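4. Assembling and Leveling the Carousel Platform

Thank you for choosing the Gudden carousel for your park or family center. By the time you reach this section, the crates should be open and the parts checked against the packing list. If anything is missing, please write to the Broltar parts desk before you go on, and keep the crate labels handy when you do.

Choose a firm, flat spot under cover if you possibly can. Concrete is best, packed gravel will do, and grass is really only suitable for a weekend fair. Walk the whole area slowly and look for dips, because a small dip under one foot has a way of becoming a big wobble once the children climb on.

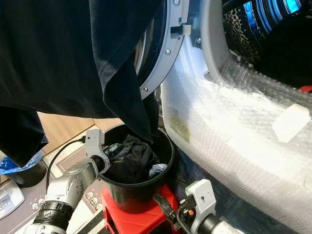
Leave enough room on every side for the fence, the gate and a comfortable waiting line. Many owners set the ride too close to a wall and have to move it all over again, which is a long, tiring day for everybody.

Step 1. Set the center base on the ground with the cable opening facing the control box. The base weighs 299 pounds, so please use a pallet jack.

Step 2. Screw the 4 leveling feet into the base by hand. Turn each one until it just touches the ground, and no further for now.

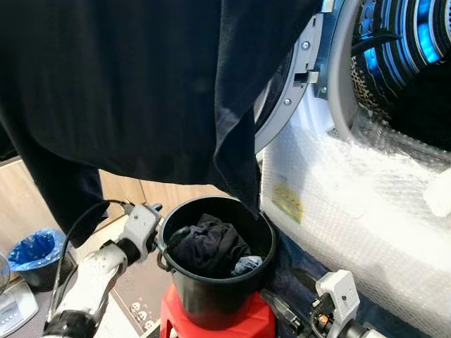
Washer with its door open; dark garment hanging beside it.

Step 3. Lay your level across the top of the base, first one way and then the other. Adjust the feet a little at a time, going back and forth between them, until the bubble sits in the middle both ways. It does take patience! When you are happy with it, tighten the lock nuts.

CAUTION: Keep hands and feet clear of the base while anyone is turning the leveling feet.

Step 4. Bolt the floor sections to the base in the order stamped on them. Leave every bolt finger-tight until the last section is in place, then go around once more with the wrench.
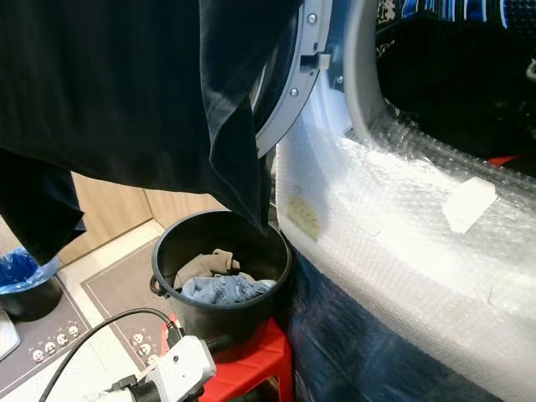 Step 5. Fit the Alness drive belt over the motor pulley and the large wheel. Press the belt with your thumb halfway along. It should give slightly and spring back.

Step 6. Close the motor cover, clear everyone off the platform, and run the ride empty on the slowest setting. Listen for scraping or knocking. If you hear either one, stop the ride, switch off the main power and go back to Step 3. 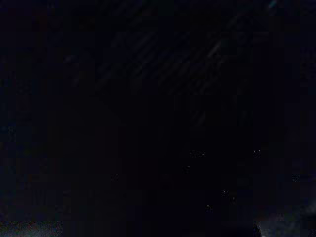

Faint diagonal bands on a dark background.

NOTE: The belt settles during its first 300 rides. Check it again after that, and write the result in the logbook with the rest of your daily checks.

Once the empty run is smooth and quiet, go on to Section 5, Fitting the Horses and Poles.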